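Subject: Re: [handling-practice] Draft 3, section on soft goods: wrist view and grip checks

On the Plistow list at 14:10, the Dredau test group wrote:
> Clause 5 asks for a wrist view "showing the contact area" before the
> grip force goes above the holding level. With thick pile fabrics we
> can't meet that. The fabric fills most of the view and the finger
> covers the rest. Do we fail the pick, or log it and carry on?

Log it and carry on, but at holding level only. The clause was written with boxes and trays in mind and the wording needs to change. Our own trials at Wiveck used 53 picks on fleece and plush, and in 40 of them the contact line could not be made out from the wrist view alone.

The case we argued over longest was a pale, fluffy piece with a coarser blue-gray strip along one side. The gripper is up against the underside where the fabric curls under, and the pile is too blurred to judge how much material is held.

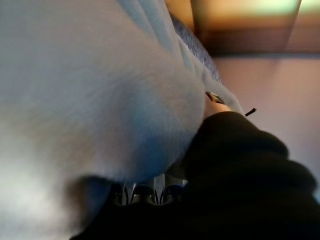
Proposed changes to clause 5

5.1 Where the wrist view does not show the contact line, the grip shall be confirmed by a second means — finger position or motor current will do.

5.2 Force shall stay at holding level until that check has passed. Two failed checks end the pick.

5.3 Small hard items near the grip point (tags, clasps, zip pulls) shall be treated as present if they cannot be ruled out.

5.4 The log entry shall state which view was used and whether the contact line was visible.

Van Wijk have asked for a fixed overhead view as well. I would leave that as a note, as almost 2 seconds per pick is a lot to add for cells that already measure current.

Comments on 5.3 in particular, please, before the April draft goes out.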